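Flood recovery notebook, Likthorpe workshop
November 21, 2024
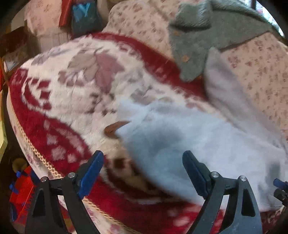
Objects in from the Pillai house

Second crate opened this morning. The river came through the ground floor in August and most of what was in the front room was found pushed up against the back wall under the dresser. Bindu Annamalai has the family's list. It doesn't match the crate labels in all places, so go by her list and correct the label when you find a difference.

Worked on today:

Brass oil lamp, five wicks. Silt in the bowl and down inside the stem. Brushed out dry first, then deionised water with a soft brush. The stem unscrews, left-hand thread, which cost me half an hour. Green spots on the foot left alone for now. The family lights it and will want to again, so no lacquer on this one. Bindu has that in writing from them.

Seated figure, carved wood, painted. It spent weeks wet and was then dried too fast in someone's airing cupboard before it reached us. Split up the back from the base, 50 mm long. Paint lifting on the left knee and along the hem. Faced the loose areas with tissue and put it back in the chamber. Xolani wants to bring the humidity down more slowly than we did with the last one, and I agree.

Framed print of a temple. Glass stuck to the print in the lower corner. Not touched. Waiting for Lavanya, who is better at these than I am.

Chamber readings

The small chamber drifted again overnight. It was set to hold steady and had dropped 7 points by the time I came in. Changed the door seal on the hinge side and it has held since lunch. If it drifts again tonight, move the figure to the big chamber and leave me a note. Don't turn the fan up.

Adhesive test

Ran the Trastari and the Bimport side by side on scrap pine with old gesso on it. 10 strips of each, all at the same dilution.

Trastari: wets in well, leaves a slight shine at the edges. Came off cleanly with a damp swab on every strip but one.
Bimport: no shine, but slow. Two strips had not taken at all after four hours and I had to lift them and start over.

Going with Trastari for the knee. The shine can be taken back with a swab. I would like to see what both look like after a fortnight before anyone uses either on the face, so the strips are on the top shelf with the date on them — please leave them there.

Visit

Morfudd Gittins rang. She would like to bring the grandmother in to see the figure before we do anything to the split. I said yes. The old lady's view is that the crack should stay as it is, because the figure came through the flood and that is part of it now. Her son wants it filled. It is their figure and they can settle it between them. Structurally it will stand either way as long as the base is level, and I told Morfudd so.

Nithin asked whether we should be handling it at all without asking about shoes, food on the bench and so on. Fair point. Until we hear otherwise: no food in the room, and the figure goes on a shelf above waist height, never on the floor, even in its crate. Will ask the family properly when they come.

To do

Order more tissue, the thin one. 28 sheets left and the prints will eat those.
Photograph the split again under side light before the visit.
Ask Bindu about the second bell on the list. It isn't in either crate.
Lavanya to look at the temple print.
Return Xolani's hygrometer.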